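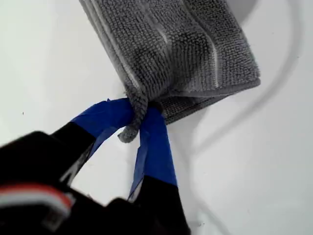

Grerno wash powder came out of our own laundry pile, after one too many swimming seasons with towels that smelled fine on the line and musty by the second use. We wanted something that rinses right out of the cloth and leaves no waxy coating behind, and we think we've got it! Grey microfibre like this, with its dense looped surface, is the sort of thing we had in mind from the start, as it's so easily clogged by fabric softener (please don't use softener on it, ever). Cotton, linen and most sports kit are welcome too.

One level scoop does a normal drum. If your water is hard, go up to a scoop and a half, and if you're washing after the beach, run a cold rinse first to shift the sand. It works from 30 degrees, though we like 40 for anything that has lived in a gym bag.

We make two versions. Grerno Plain has no scent at all and is the one we use at home. Grerno Manole has a light, green, slightly peppery smell that fades as things dry, and people get very fond of it – we've had letters!

The tub holds enough for 119 level scoops and the refill pouch for 137, so the pouch won't quite fit into an empty tub in one go. Keep the rest folded over and clipped somewhere dry. The scoop is in the tub only, usually buried, so have a dig.

Not for wool or silk. For those, have a look at Drilari, our liquid wash, which is much gentler and lovely on jumpers.

Made by Wukport in small batches. Tubs are back in stock from June, and pouches are available now in both versions. Spare scoops are sold in packs of three.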